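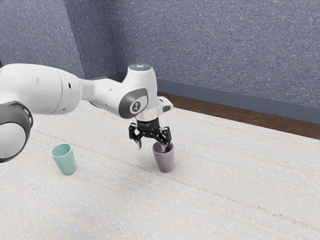 연보라색 컵과 옅은 청록색 컵이 놓인 탁자.

한 그릇의 수프에서 시작된 밤, 굼오프 자선 만찬

12월호 | 글 이울리안 필립

공유 300 · 댓글 3

저녁 여섯 시가 조금 넘었을 때 닌포트 부두 끝 옛 곡물창고 앞에는 벌써 줄이 길었다. 바닷바람이 꽤 매서웠는데도 다들 얼굴이 환했다. 올해로 11회를 맞은 굼오프 재단의 겨울 만찬, 지역 아동병동에 야간 간병인을 두기 위한 모금 행사다. 나는 이 행사에 세 번째 왔는데 매번 처음 오는 사람처럼 들뜬다!

굼오프 만찬에는 귀빈석이 없다. 좌석은 입구에서 뽑는 번호표로 정해지고, 그래서 조선소 용접공 옆에 치과의사가, 그 맞은편에 합창단 고등학생이 앉는다. 내 자리는 오르간 수리를 한다는 부부 사이였다(두 분이 굳이 떨어져 앉겠다고 하셨다). 파이프 안에 둥지를 튼 새 이야기를 듣느라 첫 접시가 나온 줄도 몰랐다.

요리는 치오바누 식당이 맡았다. 콩과 훈제 파프리카로 끓인 수프가 먼저 나왔고, 이어서 양배추 말이와 자두를 넣은 만두가 나왔다. 값비싼 재료는 하나도 없는데 어쩌면 이렇게 깊은 맛이 나는지. 옆 테이블에서는 빵을 더 달라는 소리가 끊이지 않았다.

올해의 손님은 507명. 첫해에는 창고 한쪽 구석에 긴 식탁 하나를 놓고 시작했다고 한다. 재단을 이끄는 발렌틴 그레쿠는 무대에 올라서도 연설을 짧게 끝냈다.

"밤에 아이가 깼을 때 누군가 곁에 있으면 됩니다. 우리가 모으는 돈은 그 사람의 월급입니다."

박수가 한참 이어졌다. 나중에 복도에서 만난 그는 목이 쉬어 있었다. 낮부터 의자를 날랐다며 웃더니, 지난겨울에 채용한 간병인 5명이 모두 아직 일하고 있다는 이야기를 꺼낼 때는 목소리가 금세 커졌다. 내년에는 형제자매가 함께 묵을 수 있는 방도 마련하고 싶다고 했다. 병동에서 가장 가까운 숙소까지 버스로 가야 하는 가족들이 꽤 많단다.

식사가 끝나자 경매가 열렸다. 물건들이 참 재미있다. 브레케크 극장의 무대 뒤를 하루 종일 구경할 권리, 등대 청소 체험권, 손으로 뜬 장갑 열두 켤레. 제일 뜨거웠던 건 치오바누 식당 주방장이 집에 와서 아침을 차려 주는 이용권이었다. 두 사람이 끝까지 맞붙다가 결국 아침을 같이 먹기로 하고 금액을 합쳤는데, 그 순간 창고가 떠나갈 듯했다. 나도 장갑에 손을 들었다가 세 번 만에 밀려났다. 아직도 조금 아쉽다.

이어진 공연은 브레케크 극장 청소년 악단이 맡았다. 아코디언이 빠른 춤곡을 켜기 시작하자 누가 먼저랄 것도 없이 의자가 벽 쪽으로 밀려났고, 오르간 수리 부부도 마침내 한자리에서 만나 춤을 췄다. 거의 자정까지 음악이 이어졌다. 모금액은 집계가 끝나는 대로 재단 소식지에 실린다고 한다.

다음 만찬의 좌석 신청은 늦여름에 시작된다. 표를 구하지 못해도 부두 쪽 문에서 수프는 따로 판다. 보온병을 들고 가시길.

댓글 3

부두고양이: 올해 처음 갔는데 자두 만두 생각이 아직도 나요. 조리법 좀 실어 주세요!

hana_m: 장갑 낙찰받은 사람입니다. 기자님 죄송해요 ㅎㅎ 정말 따뜻합니다.

겨울산책: 좌석 신청할 때 휠체어 자리도 따로 고를 수 있나요? 어머니 모시고 가고 싶습니다.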